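Call for Participants: Does a Utensil Holder Make Any Difference?

Posted April 9, 2021

Feltodska is looking for 16 households to help us test a claim we have trouble believing. The makers of countertop utensil holders like to say that a caddy on the table saves time at meals and keeps the drawers in order. We have read the packaging and the cheerful reviews. We would like to see some evidence, and we will pay for it.
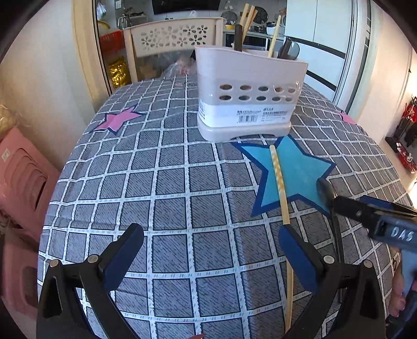
Our doubts start with the long stuff. Short spoons behave in almost any container. Chopsticks, cooking sticks and spatulas lean, cross over and get pulled out along with whatever you were reaching for. A pale pink plastic holder with oval drainage holes, standing on a raised base tray, looks sensible enough, but the tall thin bamboo stick in it still leans off to the right, and the wooden handles beside it go their own way. Does that matter at dinner? Maybe not. Manufacturers say it does, so we want to know.

What you would do

You keep a holder on your usual table for 60 days and put your everyday utensils in it. Once a day you empty it onto the tablecloth, sort what came out, and fill it again. You write down what was missing, what had wandered in from another drawer, and whether you were annoyed. Please don't tidy up for our benefit. Four wooden chopsticks crisscrossed on the cloth with a pair of black-handled scissors among them is a perfectly good result, and more use to us than a neat row.

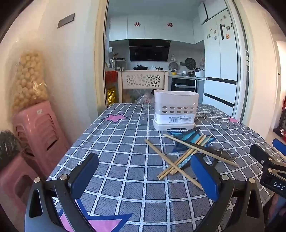
Who can apply

Households of two or more who eat at home most evenings. You need a table that gets used for meals and a mixed set of utensils, with at least a few long ones. If you already love your holder, apply anyway, but expect follow-up questions. People who sell kitchenware can't take part.

Pay

$400 per household, half at the start and half when the log comes in. There is no bonus for liking the product. You may keep the holder or send it back at our cost.

How to apply

Write to the Feltodska office in Amden with a short note on who eats at your table and where the utensils live now. Skip the essay about your passion for organizing. Selected households will hear from us before the test begins in September.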